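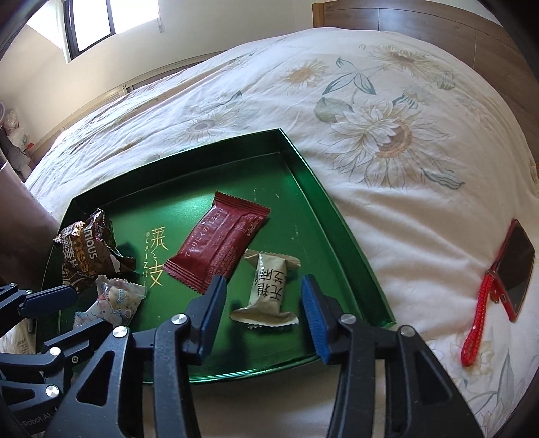

**HANDHELD GRIPPER / WORKING RULES**

1/ We revised the Girness collection guide in July. Posting the parts that changed, mostly for the home operators. Tray tasks first: small wrapped items, shallow tray, soft surface underneath.

2/ A tray on a duvet is a permitted setup. Press the tray down once before recording and leave it. If it tilts during a grasp, finish the grasp and tag the episode "base moved". Do not re-level it mid-episode.

3/ Approach with both fingers open and the pads clear of the raised rim. Contact goes on the pads only. A wrapper pinched between the plastic frame and the tray is a failed grasp, even if it lifts.

4/ Wrappers: grip across the body. Crimped or twisted ends fold under load and the item rotates. Crinkled foil is the exception - take whatever edge stands up.

5/ Glossy trays reflect. Window light is fine, but lock exposure before the first episode. Carolina Mota's review rejected 89 of 300 episodes, most of them for exposure drift.

6/ Personal items. Old text said "clear the area". New text: a phone may stay beside the tray if its screen is dark and its strap is outside the tray. A lit screen means the episode is deleted at source. Blurring it later is no longer accepted.

7/ Check the finger screws every 15 episodes. Finger tight is not tight. Use the driver.

8/ Labels: name items by wrapper color and shape first, printed text second. Leave the text field blank if you can't read it. Ok-hee Kwon maintains the term list - send additions to her and don't coin your own.

9/ Version 2 applies to all new sessions. Older episodes keep their old tags.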